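Plukidora garment handling cell

Plukidora takes over the lifting and turning of jackets before folding. It is made for laundries and returns rooms where people stand at a table the whole shift. The cell at Utar has run since November and handles more than 2000 pieces a month. Staff there now do the checking, the stains and the repairs -- the machine does the reaching.

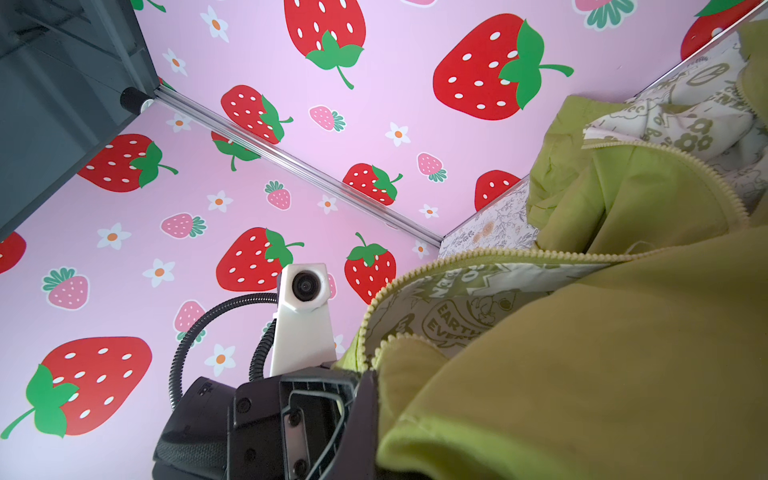
Neema Bakilana writes that her shoulders are better, but she would like the training to be longer than 5 hours.

We have listened, and a second training is now included in the price. Zips and thick fleece are still slower than shirts, so please plan one person near the cell.

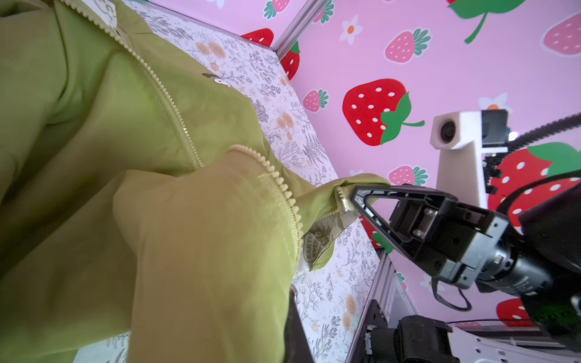
Green zip-up jacket, held at the edge by the gripper.

Order no. 637. Delivery in 6 weeks.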